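Irkov two-finger gripper, long tips — used, with spare pair of tips
Listed 17 September 2022 by Kamol Nakpan

I'm selling the Irkov because I bought two kinds of gripper to compare and only want to keep one (the Esness won, more on that in a minute). It's had a good few months on my bench arm and it's in decent shape, bar some scuffs on the left tip where I drove it into the edge of a tray. My fault entirely!

What it's good at: small, light things with smooth sides. Pill bottles, jars, tubes. The long tips get in between items standing close together, and you can set the closing force low enough that thin plastic doesn't buckle. It wants a slow approach though — come in fast from above and it'll knock a lid before it gets hold of anything.

What it's less good at: anything heavy or wide. The Esness opens further and has softer pads, and for mixed sizes I found I was swapping tips far less often. If all your bottles are one size you really won't care.

It ran happily off a Kauppinen controller. I also tried it with the Brutmont, and that worked once I'd turned the polling down, but the cable is a touch short for it so allow for an extension.

Cycle counter reads 3,814. In the box: gripper, mounting plate, cable, 2 spare tips and 6 screws. No manual, sorry, I've only got the PDF and will email it over. Collection or post, and I'm open to offers if you
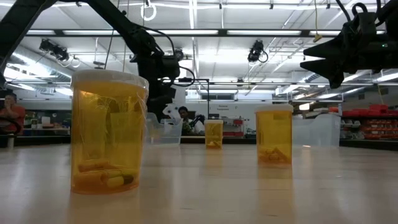 want it without the mounting plate, as I could use that myself.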